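4 Safe working at the table cell

This section applies to every Liltley table cell, whether it is used for training, trials or display. Read it together with section 3 (Fixing the arm) and the risk assessment kept at your site. If the two disagree, follow the stricter one and report the difference to Suleiman Obi at Clolorley.

4.1 Before you start

1. Check that the arm is fixed down and that all base bolts are tight. Do not run an arm that is held by clamps alone.
2. Look along the whole length of the cable. Replace it if the outer cover is split or flattened.
3. Press the emergency stop, confirm that the arm will not move, then release it. Do this at the start of every shift and again after a change of operator.
4. Open the settings page and read the speed limit. For shared work at a table it must be 200 mm per second or less.
5. Write your initials in the cell log.

Note: The emergency stop must be within reach of the operator without leaning over the table. A stop button mounted behind the arm does not meet this rule.

4.2 Marking the work area

1. Move the arm slowly by hand to its furthest reach on each side.
2. Add 28 cm to that reach and mark the line on the floor with yellow tape.
3. Keep chairs, bags and bins outside the line.
4. Where the table stands against a counter or wall, treat the gap as a trapping point. Set a software limit so that the elbow stays clear of it at all times.

Caution: The elbow swings wider than the gripper on a low reach. Most knocks reported to us come from the elbow, when the person was watching the gripper.

4.3 Setting out objects

Objects are set out by hand with the arm stopped. Never place or straighten an object while a program is running, even on hold.

1. Press stop and wait for the status light to turn steady.
2. Put down trays and other large items first, then bowls and cups, then loose items.
3. Leave room for the open fingers around anything that is to be picked up.
4. Keep loose items back from the table edge. Round fruit rolls, so place it where a bowl or cup will stop it.
5. Stand clear of the yellow line before you press start.

Food used in trials is not to be eaten afterwards. Change soft fruit daily and wipe the table between sets. The grease used in Sastis grippers is not food grade.

4.4 Knives and other sharp items

A sharp item on the table changes the risk of the whole task, whether or not the arm is meant to pick it up. The arm can push it, drop something on it or sweep it off the edge.

1. Use a blunt training knife wherever the task allows.
2. If a real blade is needed, enter it in the cell log and get a second signature before the first run.
3. Lay the knife flat, with nothing resting on the blade.
4. Set a no-go zone over the knife for any task that does not use it.
5. For a task that does use it, lower the speed limit to 70 mm per second and keep everyone behind the line.
6. Count sharp items out and back in.

Mixed layouts, with food, containers and a knife sharing one table, come under 4.3 and 4.4 together.

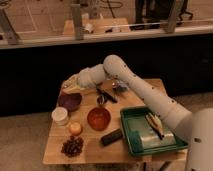

Thaís Honorato asked that the second signature should apply to every mixed layout with a knife on it, including those where the arm never goes near the blade, on the grounds that people reach across the table to reset the fruit and forget what is lying behind the bowl. The request was accepted and is now part of step 2 above. A signature lasts for one layout only.

4.5 Stopping and leaving the cell

1. Let the arm finish its move, or press stop if it is holding something that may slip.
2. Support the object by hand only once the status light is steady, then open the gripper.
3. Clear sharp items first – then food, then everything else.
4. Park the arm and switch off at the wall.
5. Sign out in the cell log.

Check the gripper pads every 1,000 cycles and replace them in pairs. For worn pads, see section 7.

Issued Aug 12, 2021. Replaces all earlier copies of section 4.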